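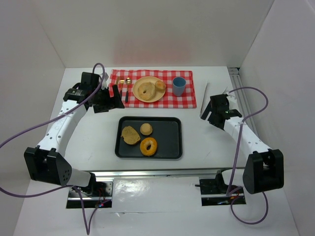

Pickup lockers: who are they really for?

If you went to any of the regional store meetings this fall, you sat through the locker pitch. I sat through it more often than I wanted to. A student orders a textbook or a sweatshirt online, the store staff drop the order in a steel box near the front door, the student gets a code, and everyone goes home happy. The slide at the end always has a line on it going up.

I run a mid-size college store and I don't have lockers. Maybe I will someday. But I've been asking the people who do have them the same dull questions for most of a year, and I come away less sure each time.

Take Gredville, the campus most often held up as the success story. The store there put in a Randatness bank with 42 doors, on the wall where the clearance rack used to be. The write-up that went around says the line at the counter during fall rush was 40 percent shorter. Shorter than what? Than the fall before, it says further down, and the fall before was the one when the store was down a register and the Renex system kept dropping its connection at lunchtime. Anybody's line would look better next to that. The store had also moved its rental check-in to the back room over the summer. I don't know how you would pull those things apart, and as far as I can tell no attempt was made.

I'm not accusing anyone of fudging. The people at Gredville were generous with their time and answered everything I asked. When I asked how they had measured the line, the answer was that a student worker stood by the door with a clicker in the mornings. In the afternoons, when most of the online orders get picked up, there was no clicker. So the number we've all been passing around is a morning number.

Then there's the matter of what happens to the walk-in. A person who comes to the counter for a biology book walks past the pens, the chargers, the hoodies and the cold drinks. A person who comes to a locker in the entryway walks past a doormat. The vendors have an answer for this, and the answer is that a happy customer comes back. Could be. I would like to see one store's numbers showing the same students coming back and spending, with the rush weeks taken out, and I've asked for them. What I get sent is a survey in which students say they liked the lockers. Of course they liked the lockers. Students also like free parking. 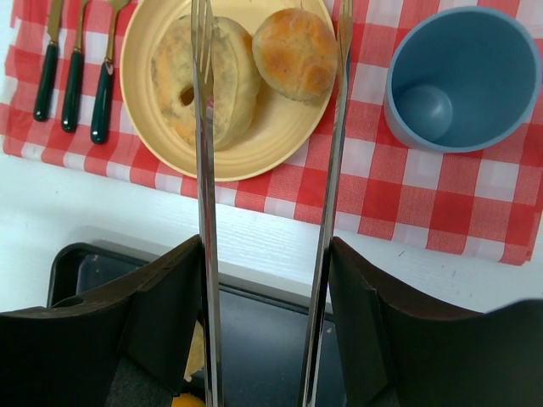 Su-chen Kan wrote in after the last issue to say I was being unfair. Her store has had a locker bank for two years, and in her view I keep measuring the wrong thing. "You're looking for extra sales and there may not be any," she wrote. "What I got was my evenings. We used to stay open until nine for the night classes and take in next to nothing. Now the night students use the lockers and my staff go home at six." She added that her add-on sales did dip in the first term and that she hadn't bothered to check since.

It's a fair point and I want to give it room. If a store is paying people to stand in an empty shop at eight at night, a row of boxes will do that job more cheaply. I'd have been much easier to win over if the pitch had started there. It never does. It starts with the line going up, and labor gets a bullet near the end, probably on the theory that store managers don't like to talk about cutting hours in front of their own student workers.

But look at what that saving rests on. Her lockers are in a building that stays open until late with a guard at the desk. Mine would be in a lobby that locks at seven. Plenty of stores are in the same spot, in a student union with its own hours and its own rules about who can bolt what to which wall. Before you sign anything, walk over to your building after dinner and try the door.
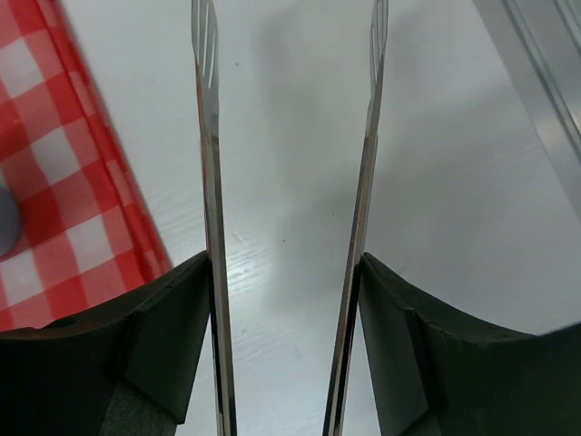 The costs deserve the same kind of walk. The quote you get covers the boxes, delivery and setup. It tends not to cover the power line if there isn't one where you want it, the yearly software fee after the first year, or the link to your point-of-sale system. On that last one, the Randatness people told me their product "works with" Renex. I asked what that meant. It means a file gets exported from one and loaded into the other, by a person, on a schedule the person has to remember. One manager told me she does it first thing, again before lunch and again at four, and if she's out sick the codes don't go out. She was cheerful about it. I would not be.

Smaller things add up too. Lab kits and art portfolios don't fit in the standard doors, so they stay behind the counter, and students who were told to go to the lockers go to the lockers and then come to the counter annoyed. Orders sit. At one store I visited in October the staff had to clear unclaimed packages every few days to free up doors, restock what was in them and issue the refunds. That work used to be done once a week off a shelf. And a shelf, I'll point out, holds as many orders as you can squeeze on it and has never needed a firmware update.

Which brings me to Malý, the small campus shop that everyone skips over in these talks. They looked at lockers, got the quote, and bought a second-hand bookcase on wheels. Online orders go on it by last name. During rush it gets rolled up beside the door with one student worker and a handheld scanner, and the rest of the year it lives behind the register. I watched it for part of an afternoon. Orders went out quickly, and a good share of those students turned around and bought something else, though I'll hold myself to the same standard I'm asking of the vendors and say that an afternoon of me leaning on a counter proves very little. 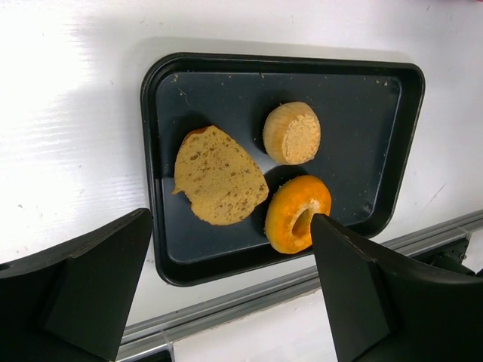

What I would want before spending the money is a plain before-and-after from a store that changed nothing else that year. Same registers, same hours, same rental desk. Count the pickups all day. Count the add-on sales per online order, at the counter and at the lockers. Count the staff time spent loading boxes, clearing them and explaining them to parents on move-in day. Run it through a full term, including the slow weeks, and print the whole thing, even the parts that look bad.

I asked Randatness if any customer had done something like it. They said they have over 100 campus installations and would look into it. I asked in August. I followed up in October and got a very nice brochure with a new photo on the front.

If your store has kept real numbers, good or bad, send them in and I'll run them in the spring issue with the name of the school left off if you like. Ms. Kan has said she'll dig out her first-term figures. If they show I'm wrong I'll print that too, on the same page and in the same size type. The vendor session at the winter meeting has been given 3 slots this time, up from one, and there's a question period after each.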